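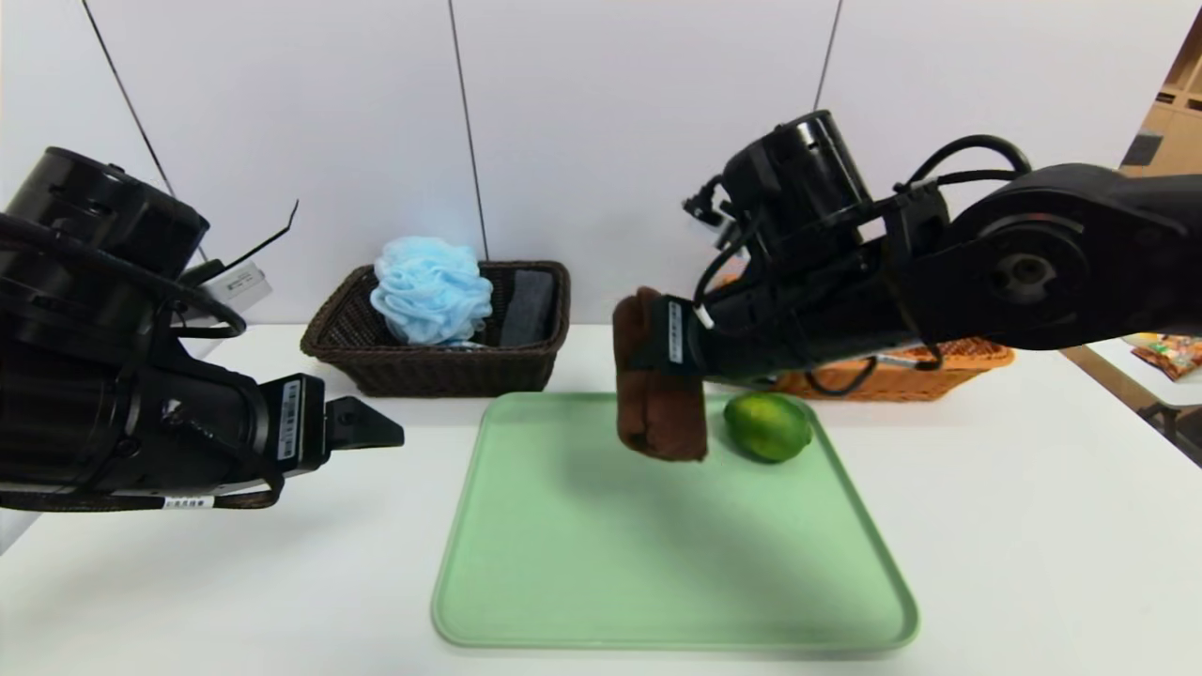
Brown towel, green tray, one lime. The dark wicker basket is at the back.

Guest Tray, Two Baskets: a small gallery
Posted 2018-09-24 by Aksel Nørgaard

I have never believed in the guest tray. You know the kind of thing: a guest comes to stay, and on the bed or the dresser there's a tray with a towel on it, and next to the towel something that has no business next to a towel. Hotels started it, I suppose, and then the home magazines got hold of it. Graswood, the guesthouse I write these pages for, wants one in every room by March. I said I would look into it. I did not say I would like it.

The page is short. The tray plan itself runs to nine pages and I have read all of them, including the part about "arrival mood."

The tray is pale green plastic with a raised rim and rounded corners. I'll give it the rim. A flat board would be hopeless on the stairs. The color I'm less sure of. The plan calls it "restful," and I would call it pale green. Against a white table it looks clean enough, but our dressers are dark oak and I doubt it will do them any favors.

The towel is chocolate brown, and brown is the one choice in the whole plan I can defend. White towels at Graswood last until the first guest with mascara. Folded into a thick rectangle, it sits well and doesn't need ribbon. Please, no ribbon. The earlier draft had ribbon.

About the lime. I asked what it was for and got three different answers: it smells fresh, it adds color, guests can put it in their water. With what knife? If we put out a knife we need a cutting board, and then we are running a bar. A lime on a green tray doesn't even stand out much. I'd leave it in the kitchen.
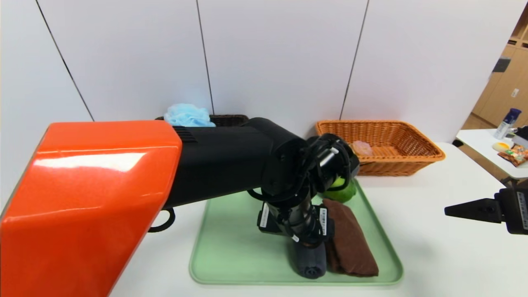

Rolling versus folding is another argument that has eaten up more time than it should. The plan wants the larger towel folded and anything small and gray rolled, so that the tray has "two heights." Fine. My objection is that a rolled thing stood on its end falls over when you carry it, and whoever carries the tray up will be the one to set it right again. Lay it down on its side and nobody will miss the second height.

The baskets I expected to dislike and mostly don't. There's a dark brown one and a larger tan-orange one with a rolled rim, and they don't match, which some people here consider a problem. I think a matched pair would look like a store display. The light blue mesh sponge is a different matter. It's puffy, it pokes up over the rim of the dark basket, and I have yet to meet a guest who wants to use a sponge they found in a rented room, wrapped or not.

Where that leaves us: I would keep the tray, the brown towel and both baskets, and try them in room 215 before buying any more. If guests move the tray to the floor on the first night, as I expect, we'll have our answer on that too. Comments go to the front desk, in writing.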